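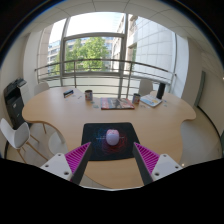
Trasa replied that a shared table ought to be cleared to the wood at the close of every session, and that a mouse and its pad should be treated no differently from a mug or a magazine. The matter was raised by Vakar, whose original post is reproduced in full.

Vakar
Our reading room has one large wooden table with a curved, scalloped edge. It is used for computer work at one side and for general reading at the other. Members leave mugs, brochures and loose cards along the far edge, and the mouse and mousepad remain at the near edge throughout the day. I have been asked to draw up a short written procedure for tidying the table at closing time. Should the mouse and pad be put away each evening, or may they stay in position? I should also welcome advice on cleaning a dark mousepad with a printed pattern in red and blue, as I do not wish to fade it. The table has an oiled finish and was last treated in June.

Trasa
The table should be cleared completely. Anything left out overnight will gather dust, and an oiled surface may darken unevenly where a pad has covered it for a long period. I recommend the following order of work.

Remove mugs first and return them to the kitchen. Collect cards and loose papers into one tray. Stack magazines and brochures by size and return them to the rack. Lift the mouse and pad together and place them in a drawer. Wipe the table along the grain with a barely damp cloth, then dry it at once. Particular attention should be given to the curved edges, where crumbs tend to collect unnoticed.

For the pad, use lukewarm water and a little mild washing-up liquid on a soft cloth. Do not scrub. Lay it flat to dry, away from any radiator, and do not return it to the table until the underside is fully dry. The mouse should be switched off or unplugged and wiped with a dry cloth only.

Abeysekara
I would respectfully disagree on the first point. In our building the mouse and pad stay where they are, and members are glad to find them in the same place each morning. We lift the pad once a week, wipe under it and turn it a little. Our table has been in use since 2000 and there is no mark that I can find.

I do agree about the mugs. Coasters would help, and 2 trays, one for papers and one for small items, would be better than a single tray.

Nestow
We just sweep it all into a box. It has worked well enough.

Comments

Vakar: I am grateful for these replies. The procedure will ask for the pad to be lifted daily and stored in the drawer at the end of each week.

Trasa: That would be acceptable. Please ensure that the drawer is lined.

Abeysekara: Does the box method not bend the magazines?

Nestow: Some of them, yes.

Related items
Removing mug rings from an oiled table
Storing magazines flat or upright
Suitable cloths for computer mice and keyboards
Wording for a closing-time notice in a shared room
Lining shallow drawers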